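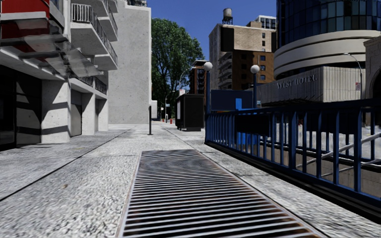
Basement humidity, part two
November 22, 2019

The logger went back on the shelf in September after I replaced its battery. It samples every 5 minutes and writes to a plain text file, which I pull off by cable when I remember. The target is 57 percent relative humidity or lower. Above that the cardboard boxes go soft and the tools start to spot.

The dehumidifier is a secondhand Pruron with a mechanical dial. The dial has no units. I marked the position that holds the target with a paint pen and have left it there. It cycles on for longer at night, when the outside air cools and the slab cools with it.

Zofia Witkowska asked in the comments on part one whether I had corrected for temperature. I had not. Relative humidity alone is a poor number for comparing two rooms, so the charts are now in dew point. The front room and the back room looked very different before. In dew point they are nearly the same, and the front room is simply colder.

Two changes since last time. The dryer duct joint is now taped with foil tape, and the window on the street side stays shut on rainy days. I made both in the same week, so I can't separate them. The file has a gap of 40 hours where I unplugged the wrong cord.

Next is the sump lid. The current one is a piece of cut foam and does not seal. Hrvoje Stojanović has a gasketed lid left over from his place in Endholm and says the diameter is close.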